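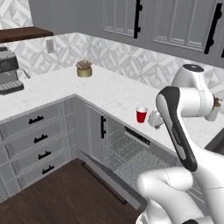

Simulation is cheating, one parent wrote to the Ikstead robotics club in January, and kids should be building something they can drop on their foot. I get it. Still think it's wrong. We had one real arm for 9 students last year, $400 in repairs, most Tuesdays spent waiting. In sim everybody gets a turn at the red cup. Miss it, reset, go again. Thats practice. Do 3 weeks of it, then fight over the hardware. The club should keep it, and teh parents should come try it.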